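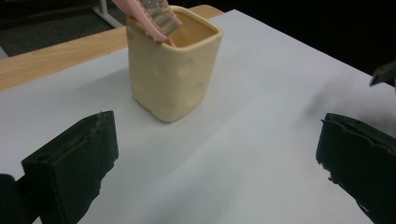 Copo quadradinho Idley — cerâmica creme, feito à mão

Já tinha saudades de pôr uma peça destas na loja! O Idley é o copo de casa de banho que mais me pedem (e o que mais vezes me esqueço de repor, desculpem), e voltou agora numa fornada pequena da Savora, a olaria com quem trabalho desde o início. É meio quadrado, de cantos bem redondos, num amarelo-manteiga muito clarinho que às vezes parece bege, conforme a luz que apanha.

As paredes são irregulares de propósito. Têm covinhas e altinhos que se sentem logo com os dedos, e o vidrado, que tem só um bocadinho de brilho, apanha a luz nesses sítios. Se gostam de tudo liso e certinho, este não é o vosso copo, vejam antes o Sebastian, que é cilíndrico e muito mais comportado. Eu cá sou do Idley. Tenho um no lavatório há dois invernos e ainda lhe passo a mão de manhã enquanto espero pela água quente.

Medidas e material

Altura: 9 cm
Largura: 8 cm de lado, medidos por fora
Material: cerâmica vidrada por dentro e por fora
Cor: creme
Bordo: grosso e arredondado
Preço: 46 euros

Como cada copo é moldado à mão, as medidas podem variar uns milímetros de peça para peça. As covinhas também nunca calham no mesmo sítio, por isso não consigo garantir que o vosso seja igualzinho ao da fotografia. Se quiserem escolher, escrevam-me antes de encomendar e eu mando fotografias dos que estiverem na prateleira.

Para que serve

Eu uso-o para as escovas, e a escovinha cor-de-rosa fica-lhe mesmo bem, com o cabo enfiado lá dentro e as cerdas encostadas ao bordo. Mas já o vi com pincéis de maquilhagem, com canetas, com colheres de café... Uma cliente comprou três para a secretária e depois voltou para buscar mais um para a cozinha. Para flores também dá, desde que tenham o pé curto.

A base assenta direita, e confirmo isso em cada peça antes de a embrulhar. Só peço que não o arrastem em cima de madeira encerada — levantem-no, que não custa nada.

Limpeza

Água morna, detergente suave e uma esponja macia. Se o usarem com escovas, passem-no por água uma vez por semana e deixem-no secar de boca para baixo em cima de um pano. Não o ponho na máquina e recomendo que façam o mesmo. Nada de palha de aço, por favor!

Envio e trocas

As encomendas saem em 6 dias úteis, embrulhadas em papel e numa caixa de cartão reforçada. Em dezembro conto com mais demora, os correios ficam um caos e eu também. Se o copo chegar partido, mandem-me uma fotografia da caixa e outra da peça, e eu envio outro ou devolvo o dinheiro, como preferirem.

A saboneteira Revamley, no mesmo creme, ainda está no forno. Quem quiser fazer conjunto pode deixar o e-mail no formulário de contacto, com o nome da peça no assunto, e eu aviso quando chegar.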